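Looking After the Two-Armed Table
4 min read

If you have come by the Skumcombe workshop lately you will have met the pair of arms we call Clilero, bolted side by side to the rail at the front of their little papered room. People always ask what they can do (everyone wants to see them pass a card across!), and hardly anyone asks how they are kept going, so Maricel Lacson has kindly let me follow her through a morning of upkeep and write it all down for the newsletter.

She starts at the bottom, with the mounting plates. Every bolt gets a turn with the hand driver, just enough to feel whether it has given any ground, and then she takes hold of each shoulder with the power off and rocks it gently. A sound base hardly moves at all. Back in the spring the left one had a tiny wobble that took us two evenings to find, and all that time we were blaming the software, poor thing.

After that come the cables, which Maricel will talk about for as long as you let her. They need enough slack to follow the arm through its longest reach, but too much and they catch on the elbow when it folds back. She moves each arm slowly by hand through its whole range and watches the loop the entire way, and then she checks the connectors down by the base, pressing each plug home with her thumb. Kausar Kakakhel wrote out a plug chart for both sides and it hangs by the door, so please put it back if you borrow it.

Then it's the grippers. The fingers get a wipe with a barely damp cloth, and she opens and closes each one 40 times from the keyboard, listening for a click or a drag. The last job is the meeting test, where both arms come in low toward a card lying flat on the tablecloth and stop on either side of it. If one stops short or sits too high, it goes back to its zero position and we try again. Our record for tries is 13, and I was the one at the keyboard, so I won't say any more about it!

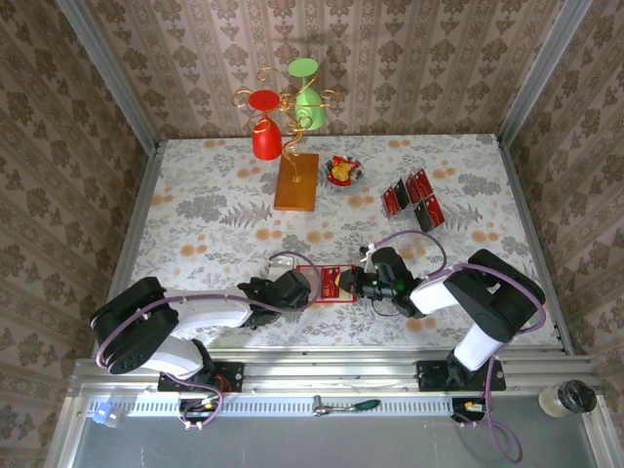 Clilero's two grippers on either side of the red card, with a screwdriver on the front rail.

The whole round takes roughly two hours if you don't stop to chat, and I'm afraid I do. Maricel would love a second pair of hands for the November round, when she means to swap the gripper pads and tidy the cable ties. You don't need any experience with robots, only patience and decent eyesight. Leave your name on the sheet by the kettle or drop us a line, and bring a sweater, as the heating hasn't been fixed yet.

Contact: the newsletter desk, Skumcombe Workshop | © Skumcombe Workshop, October 2018 | Back to top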